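Against the Good Drawer

My mother kept brown paper. She kept it flat under the mattress in the spare room, and when there was a mess to be made she pulled a piece out and put it over the table. Glue, shoe polish, beets, the insides of a radio, it all went on the paper. I was grown and paying rent before I found out that other families bought things for this.

I now pay for things for this myself. A company called Tellness would like me to own a craft mat, in one of four calming shades, with a ruler printed down the side in case I am ever struck by the need to know how long my glue is. I own two. They live in the good drawer, with everything else I'm saving from being used.
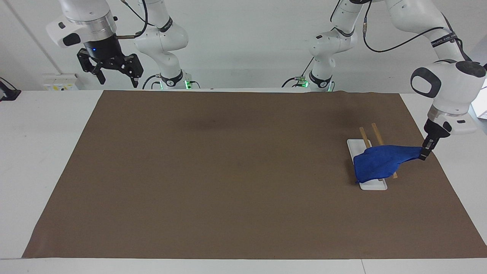
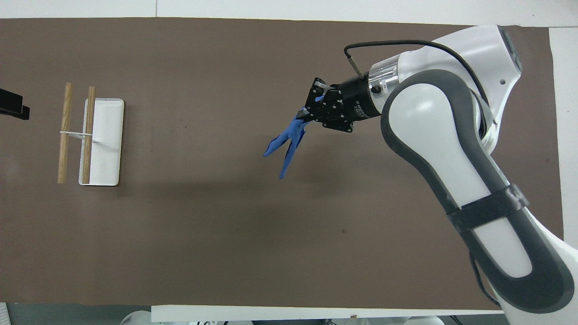

A cloth, a tray, a couple of sticks with an elastic around them, brown paper on a white table. I could run a household for a week on that, and I find it restful to think about.

Amber Van Hecke takes the opposite view. She wrote to me in February, after I had said something rude about drawer organizers, that brown paper is what people use when they can't commit to a table. A decent surface ought to be able to stand a bit of glue, in her opinion, and a cloth left in a wad smells by supper no matter how blue it is. She also wanted it known that her drawer organizers had given her back 247 square inches, and that she had plans for every one of them.

I have thought about those square inches more than I'd like. She's right about the cloth. A wet cloth in a wad is a small swamp, and I have grown several. But I can't follow her on the table. I had a table that was supposed to be able to stand it. It was a Timmermans, it cost more than my first car, and the leaflet said it would "welcome daily life." Daily life showed up the first evening in the form of turmeric. I've had a yellow continent in front of my chair ever since, and guests put their plates on it out of tact.

What I'm defending is the plain thing that hasn't been told what it's for. An elastic band is a good case. I have never in my life bought one on purpose. They come in with the asparagus and the mail and move to the doorknob, and from there they go out and hold the world together: the bag of rice, the recipe book with the broken spine, the two dowels left over from a curtain rod that I'm sure to need. Imard sells a cord manager that does what an elastic band does, only it has a hinge. I had six of them. The hinges went one after another over a single winter, and I fixed the last one with an elastic band.

Then there's the tray. People underrate a tray with a low rim. Put five loose objects on a table and you have clutter, and somebody in the house will sigh at it. Put the same five on a tray and you have a project, and they'll walk around it for a month. I had a clock in pieces on one from the end of summer until the tree went up. It didn't get fixed, but it was never once called a mess. My husband carried it from room to room with great respect, like a man moving a sleeping cat.

I'll admit the philosophy has its bad days. If you believe that everything is useful you can end up living in a shed. I have an uncle with 159 margarine tubs, which I know because he told me, with pride, and who stores them in a larger tub. I've seen where this road goes. There is a point at which the brown paper stops being a thing under the mattress and becomes the mattress.

So I have a rule, which I break. A plain thing may stay if it has had two different jobs in the past year. The dowels have propped a window and stirred paint. The tray has been a project, a plant saucer and, during the flu, a restaurant. The cloths qualify ten times over, since each one begins as a dish towel and works its way down through counter, floor and bicycle before it is let go. The craft mats have had no jobs at all, and neither has the Nileo folding station, a hinged board that turns a shirt into a smaller, neater shirt. It cost me a birthday. I used it for an afternoon, got every shirt in the house to the same size, and discovered that my shelf was a different size.

Amber wrote back when I told her the rule. She said her organizers would pass, as one of them was currently holding a door open. I thought this was handsome of her, and I said so, and I asked what had become of the square inches.

Full of elastic bands, she said.

I've since put one of the craft mats down under the boots by the back door, where it is doing very well. The ruler side faces out, and the left boot comes to eleven and a half. The other mat is still in the good drawer. I take offers.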